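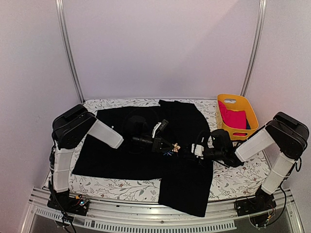
Posted Thursday by Renji Tsuchiya
Print this post | E-mail this post

So the left arm finally has its new shoulder housing bolted up, and I have been down in the workshop until midnight three nights running, and I am having the best time. If you read the July post you know where I'd got to: two arms on the bench, both of them wired, one of them with a shudder in it that shook the whole aluminum rail whenever it reached past the middle. I blamed the motor. I blamed the motor for weeks! Then Hosoda came by to borrow a clamp, put a hand on the base, and said "this bolt's loose." It was, a bit, but tightening it only changed the pitch of the noise. The real trouble was a bearing I'd pressed in slightly crooked back in the spring.

New bearing, new housing, fresh grease, and the shudder is gone. I ran the reach test over and over just to watch it not shake.

What I'm trying to do with all this is laundry. More exactly, I want the two arms to take a long-sleeved top that's been dumped on the bench any old way and get it flat enough to fold. People who haven't tried it think the folding must be the hard part. Folding a flat shirt is a few moves you could write on an index card. Finding out where the sleeves are is the part that eats your evenings, and black clothes are the worst, as the folds just vanish into each other. I put a patterned cloth down on the bench (leaves and little flowers, from the remnant bin at the fabric place in Prostthorpe) and the software does better at finding the edge of a garment against it than it did on bare metal. I didn't expect that. I had been told a busy background would ruin everything.

Numbers, for those of you who like them. I've logged 700 grabs since the rebuild. A grab counts if the gripper closes on fabric and still has it when the arm stops moving. 361 were good and 339 weren't, so I'm just over half, and before the rebuild I was nowhere near that. The misses are mostly one kind: the finger comes down on a double layer, pinches the top one, and the top one slides out. The small white pads on the fingers are the third version. The first were too slick and the second were so grippy they wouldn't let go, which was funny for one afternoon.

Cables are next. I've got a coil around the right wrist that does the job, but it drags when the wrist rolls all the way over, and I'd like to run it inside a sleeve back to the base. The little driver board also wants a proper cover before I drop a screw on it. Tanoren sells a box that's nearly the right size, and if I file one corner I think it'll go.

The open evening at the Dellevthorpe workshop is coming up and I've said I'll bring one arm along, probably the left now that it behaves. Getting both there means taking the rail apart and I am not doing that again so soon.

Oh, and the motion log passed 3,000 lines, so I've started splitting it by session. If anyone has a good way of searching those files that isn't me scrolling with a cup of tea, please write. I'll post the bearing part number when I find the bag it came in.

Contact: use the form on the About page
Copyright Renji Tsuchiya
Back to top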